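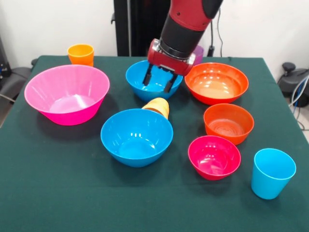
Laller bowls and cups, mixed colors, on the dark green cloth (cloth sold seperately)

Laller Mixed Bowls & Cups
Item 829
In stock. Orders in by Friday noon go out same day.

Bright bowls and tumblers for kids' tables, sorting games, snack time, craft corners. Sold loose, pick your own colors. Bowls come in several sizes. Cups in one shape only, tapered, rounded rim.

Colors right now
Bowls: hot pink, blue, red-orange, orange, magenta
Cups: orange, pale orange, light blue, purple

The big pink bowl is the largest we carry. Wide flared rim, glossy inside, good for popcorn or a pile of clementines. Small magenta is more of a dip or bead bowl. Red-orange and orange have the ridges inside, if you want shiny go for the blue or the pink.

Blue bowl comes in two sizes, please say which one in the order notes!! We get this wrong when it's left blank.

Care
Hand wash, soft sponge. No microwave. No oven. Scouring pads will dull the gloss, pink shows it first.

Colors vary a little batch to batch. The August delivery of orange cups came in lighter at the rim then the older ones, same item number. If you are matching a set you already own send us a picture first.

Larger orders
Schools and daycares, ask for the 108 piece box. Mixed colors, packer's choice. Can't do single color boxes at the moment, Liem warehouse only ships them mixed.

Goes with
Prutum table cloth, dark green, item 422
Climimex drying rack, item 29

Returns
Unused, with the packing slip. Chipped or cracked on arrival, email a photo and we send another one, no need to mail the broken piece back.

Questions: Tanvir Sultana, orders desk. Bulk and schools: Valentin Aubert.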